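衣服到底要不要叠

我先把立场摆出来：大部分衣服，不用叠。 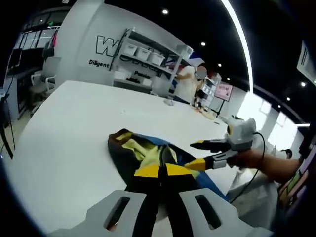

我知道这话一说出来就有人要皱眉头。我妈就是头一个。她那一辈人叠衣服是有讲究的，袖子往后折，下摆往上翻，领子朝外，一摞码好了跟商场柜台似的。我小时候周末的下午，有一大半是跪在床边叠衣服叠过去的，叠歪了还得抖开重来。所以你要说我懒，我不认，我是叠够了！

去年12月搬家，我把所有衣服倒在一张大桌子上，打算认认真真收拾一回。那会儿刚看完一堆收纳文章，满脑子都是“竖着放”“一眼看全”，还跑去Lirkero买了一套抽屉分隔盒，花了242块（现在想想有点肉疼）。那天我从吃完午饭叠到天黑，T恤叠成小方块，一块一块立在抽屉里，确实好看，我还拍照发了朋友圈。

好看了九天。

第十天早上赶时间，我从中间抽了一件，旁边两件跟着倒了。我心想晚上回来扶一下，晚上当然没扶。又过了一个礼拜，抽屉里就是一团一团的，跟没叠过一个样，区别是我白搭进去一个下午。

后来我就琢磨，叠衣服图的到底是什么？无非是两样，省地方，少起皱。省地方这个我承认，柜子小的人家没办法，一家几口挤一个衣柜，不叠真塞不下。可是起皱这一条我越想越不服气。纯棉衬衫你叠得再平，拿出来照样四道折印，该熨还是得熨。倒是那些拼色的运动外套、带里子的薄夹克，揉成一团扔在那儿，拎起来抖两下，穿出门谁看得出来？这种衣服还偏偏最难叠，面子和里子各滑各的，你按住这边那边又跑出来，拉链还硌手。我跟一件外套较劲的时候经常想，我这是何苦呢。

所以我现在的办法很粗：衬衫、裤子、大衣，挂。毛衣怕挂变形，叠，就对折再对折，不讲究。剩下的内衣袜子、睡衣、运动服，统统往盒子里一扔，一类一个盒，盒子用的就是最普通的白色塑料盒，往架子上一搁，关门走人。那套分隔盒也没浪费，拿去装充电线了。

有人会说，扔盒子里找起来不费劲吗？说真的不费劲，前提是盒子别太大。我一开始贪便宜买了个Callora的大号箱，45升，所有运动服全进去，结果每次找条短裤都得把胳膊伸到底，翻得跟和面一样。换成小盒之后，一盒也就那么几件，低头一看就有了。我觉得很多人嫌“不叠就乱”，毛病出在盒子上，也出在衣服太多上。衣服多了，你叠成花也是乱。

还有一种说法我特别不爱听，说叠衣服能看出一个人的生活态度，叠得整齐的人做事有条理。拜托，我认识的做事最靠谱的几个人，衣柜打开都跟刚遭过贼一样。反过来，我自己叠得最勤快的那阵子，恰恰是工作最不顺的时候，下班不想动脑子，就坐在那儿一件一件叠，叠完心里舒服一点。这倒是真的，我不否认。手上有件重复的事情做，人会静下来。如果你叠衣服是图这个，那你叠，叠得开心就好，跟收纳没关系，就当是听会儿广播。

我反对的是把它当成任务。尤其是反对把它当成给别人派的任务。家里洗完的衣服堆在桌上，两口子为了谁来叠拌嘴，我见过不止一回，我家也有过。最后我们俩商量的结果是各收各的，你的你爱怎么放怎么放，塞成咸菜也是你的咸菜。从那以后这事就再也没吵过。

当然也有例外。出门装箱子我还是会好好卷一卷，箱子就那么大，随便塞是真装不下。床单被套我也叠，不叠的话一床能占半个柜子，而且四个角的那种床笠我到今天都没叠方过，看了多少教程都没用，最后都是裹成一个包袱塞进枕套里。要是哪位有靠谱的法子，留言教教我，我是真心求教。

至于我妈，她上次来住了几天，趁我上班把盒子里的衣服全倒出来叠了一遍。我回家一看，睡衣码得方方正正，袜子一双一双卷成小球。我说妈你辛苦了，她说你那个柜子我看着难受。行吧。她高兴，我也有现成的袜子穿，这事我没什么意见。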